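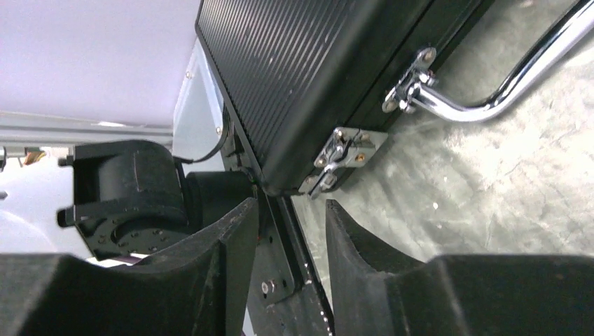

Latch and edge rail of a black hard-sided case.

Unit 5: Handling digital material in police investigations

Notes by Sevim Bozkurt. Read before the seminar. Bring a copy of the Grumton exercise sheet, which is not reproduced in this handout.

5.1 Scope

This unit covers what happens to digital material between the moment it comes into police hands and the moment a decision is made on whether to charge. It does not cover powers of entry or search, which were dealt with in Unit 4. Disclosure to the defence is mentioned only where it affects the way records are kept. The law differs between jurisdictions, and the notes describe general practice. Students should check the rules that apply where they intend to work.

5.2 Terms

Material: anything obtained or produced in the course of an investigation, whether or not it is later relied on.

Exhibit: an item, or a copy of an item, which a witness identifies and produces in a statement.

Source device: the phone, computer, card or drive from which data is taken.

Working copy: a copy made for examination. The source device is put back into storage once the copy has been checked.

Hash value: a short string calculated from the contents of a file or a whole drive. If the contents change, a fresh calculation should give a different string. A matching hash supports the claim that two sets of data are the same. It says nothing about who created the data or whether what it says is true.

5.3 Seizure and first record

The officer who seizes a device should record where it was found, its condition, whether it was switched on, and who was present. The entry is made at the time, or as soon afterwards as is practical, and the reason for any delay is written down. A record written up at the end of a shift is still usable, but expect questions on it.

A device that is on and unlocked presents a choice. Switching it off may lock data that could otherwise have been read. Leaving it on with a live network connection may allow the data to be changed or wiped from elsewhere. The usual course is to isolate the device from networks and seek advice from the digital unit. Whatever is done, the steps are noted in order with times.

An officer should not scroll through a phone out of curiosity. Opening a message may mark it as read, and opening an application may alter its logs. If a device must be looked at on the spot, the person doing so should be competent to do it and able to explain the effect of each step.

5.4 Continuity

Continuity is the account of where an exhibit has been and who has had it. Each transfer needs a signature on both sides, a time, and the seal number before and after opening. A gap does not always lead to exclusion. The court may admit the exhibit and leave the gap to be argued as a matter of weight. Where the gap coincides with an unexplained change in the data, the position is much worse.

Seal numbers are copied by hand more often than they should be. Two transposed digits are enough to produce an hour of cross-examination. Compare the bag with the log, then sign.

5.5 Review and classification

Large volumes are now normal. The Grumton exercise uses a set of 1,522 messages from one group chat, and that is a small set. Review goes through the following stages.

(a) Filtering by period, participant or search term. The terms used are recorded, including those that returned nothing.

(b) First reading by a reviewer, who marks each item as relevant, not relevant or uncertain.

(c) Second reading of all uncertain items, and of 10 per cent of those marked not relevant.

(d) Assessment against the elements of the suspected offence.

The percentage in (c) is the figure set for this course. Forces fix their own.

Stage (d) is where most student answers go wrong. Material may be offensive, distressing or in breach of an employer's rules and still fall outside the definition in the statute. The reviewer applies the definition as written. A finding that an item does not meet one definition should be limited to that definition, as the same item may be evidence of a separate offence or may matter in civil or disciplinary proceedings.

Context has to be kept. A single message lifted from a thread can suggest a meaning which the preceding messages do not support. Extracts put before a decision-maker should include enough on either side to be read fairly, with the full thread available on request.

5.6 Problem for discussion

Kolev is a supervisor at Flamex, a warehouse firm. A colleague, Nedon, hands the police a memory card holding screenshots of a staff group chat. Nedon says they show Kolev arranging the theft of stock. The card has no covering note. In 2 of the screenshots the time display does not match the order of the messages. Kolev's phone has not been seized.

Consider:

What can be proved from the screenshots alone, and by which witness?

What should be asked of Nedon before any approach is made to Kolev?

Which other sources might hold the same messages?

How should the time display be dealt with in the report to the prosecutor?

Written answers of no more than two pages are due in May, at the last seminar of the term. Quote the paragraph numbers of this handout where you rely on them.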